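Cleaning and Stain Removal: Plastic Tables, Bowls and Cutlery

Updated Oct 19, 2019

Molded plastic tables

Most inexpensive indoor-outdoor tables are molded from polypropylene. The surface is tough but slightly porous once it has been scratched, and color from tea, coffee and tomato settles into the scratches. Clean with a soft cloth, warm water and a small amount of dish liquid. Do not use steel wool, scouring powder or the green side of a sponge. Each pass with an abrasive makes the next stain harder to remove.

Textured tops hold grease in the low points of the pattern. A flat cloth rides over them. Use a nylon brush with bristles no longer than a toothbrush's, work in two directions, and lift the dirty water with a dry towel before it settles again. Tops with a raised rim need a final wipe along the inside corner, where crumbs collect and rinse water pools.

Cup rings

Try the mildest method first and stop when the mark is gone.

1. Dish liquid and warm water, left in place for 2 minutes, then brushed.
2. Baking soda mixed with water to the thickness of toothpaste. Spread over the ring, leave to dry, wipe off with a damp cloth.
3. Oxygen bleach powder dissolved according to the package. Lay a soaked cloth over the ring and cover it with plastic wrap to keep it wet. Rinse twice.

Chlorine bleach will lighten a ring but tends to yellow white polypropylene over time. Acetone and lacquer thinner should be kept off the table entirely. We tested the Sodelon cream cleaner on a scrap leg and top; it removed tea well and left a film that needed a second rinse. Grimora wipes did little on anything older than a day.

Stainless steel bowls

Water spots are mineral deposits. Wipe with white vinegar, rinse, and dry at once with a lint-free towel. Rainbow discoloration from heat responds to the same treatment. Do not store salt or salted food in stainless bowls overnight, as pitting cannot be polished out. Stack with a paper towel between bowls if the finish matters.

Forks and spoons

Load forks and spoons in separate dishwasher baskets where possible, or alternate them so that the spoons do not nest. Remove before the dry cycle ends and finish by hand if spots are a problem. Set the water heater no higher than the dishwasher manual specifies.

Clearing before cleaning

Wiping around objects leaves an outline of every one of them, so take everything off the top first. Electronics go before anything with liquid in it, then cups, then bowls, with cutlery carried inside the largest bowl to save a trip. On a white table like ours, with the game controller up at the top, the steel bowl beside the fork and spoon, and a faint round stain next to the teal mug, the controller should be moved to a dry shelf and the stain treated once the top is bare.

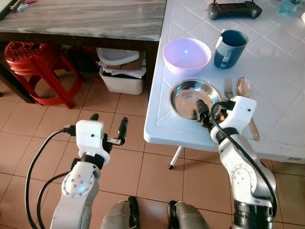
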